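Is the Fasetti two-arm kit worth it for packing small gift bags?
Posted by Danica Yordanov, January 2024

I run a small mail-order candy business and I'm looking at the Fasetti tabletop kit that Fivberg sells, the one with two arms on a single rail. I need it to put small snack packets into paper gift bags with rope handles. The seller offers a 30-day return and a setup service for $119. Does it handle soft packets, and is the setup service any good?
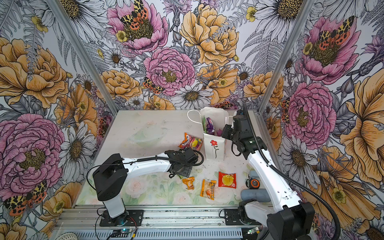 My bags are the stand-up kind and the packets all differ in size. I don't care much about speed. I can leave it going while I print labels.

Subira Mosoti
We've had the same kit for 7 months. Soft packets are fine if they lie flat with some space between them. If they overlap, the gripper tends to take two or drop both. Flat pouches are easier to pick up by a sealed edge than by the middle. Bags are the harder part — a light paper bag tips over when the gripper brushes the rim. We put a piece of cardboard in the bottom and that mostly fixed it. Check the wrist cables every week or so. Ours worked loose in December and the arm stopped halfway through a job.

I'd pay for the setup. It took the technician one afternoon, and he showed us how to teach new positions.

Oduor Kariuki
Skip the setup, the manual is okay. Took me 5 evenings though.

Idrisa Masanja
Which bags are you using? I returned mine to Fivberg and got the money back, minus shipping. It worked but I pack faster by hand.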